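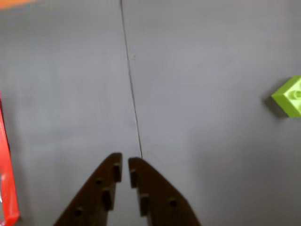

Gripper fingers over the work surface, with a green block at right.

Open day at the Rostton handling lab

The Rostton lab opened its pick-and-place cell to members on 15 Apr 2021. Attendance was limited to groups of nine at a time, and 57 people passed through over the day. Koen Michiels ran the cell. Nele Bosman took questions at the second monitor, where the wrist view was shown at full size.

The task was sorting toy building bricks by color into trays. Bricks are a convenient test part: dimensions are consistent, the faces are flat, and a dropped one costs nothing. They are also slippery and light enough to be pushed away by a badly timed approach, so a poor grasp shows up at once.

The arm is a Stevens six-axis unit bought used in March. The fingers are made in house. They are brown, broad across the face and tapered toward rounded tips, with small raised pegs on the faces. Members who saw the previous set will remember plain fingers with a rubber pad glued on. The pads peeled after a few days of running and the adhesive left residue on the parts. Floor De Smet drew the replacement set and printed it at the lab. She reports that a pair can be swapped with one hex key and that the arm does not need to be retaught afterward, only the tool offset checked.

Each cycle begins with a look at the surface from above. The software proposes a grasp point and an approach angle, and the arm descends with the fingers partly open. Closing speed is reduced over the last 50 mm of travel. If the fingers close fully, the grasp is logged as a miss and the arm returns for another look. Koen ran the sequence first at quarter speed, with the log projected on the wall, then at normal speed.

Most questions concerned the vision side. Bram Koster asked whether marks on the work surface confuse the detector. Nele replied that thin dark lines had been a problem with the earlier edge-based method, which sometimes read them as the side of a part. The present detector, supplied by Naresex, was retrained on 3000 labeled views from the cell and weights color more heavily than edges. Gray parts on the gray surface remain difficult and were left out of the demonstration. Shadows next to a brick can still pull the estimated center to one side — usually not far enough to lose the part, but enough to give an off-center grasp.

A second question was about parts close together. The fingers need clear space on both sides of a brick. Where there is none, the arm nudges the group with closed fingers and looks again. Several members thought this slow. Koen agreed and said a narrower finger is being drawn, with the tip width still to be settled.

The afternoon session started late owing to a fault on the air supply, traced to a fitting behind the cabinet. Els Timmermans has the part number for anyone running the same compressor.

The finger drawings are on the members' drive under Dukside, along with the mounting plate. Print settings are in the same folder. Comments on the drawings go to Floor before the next revision is cut.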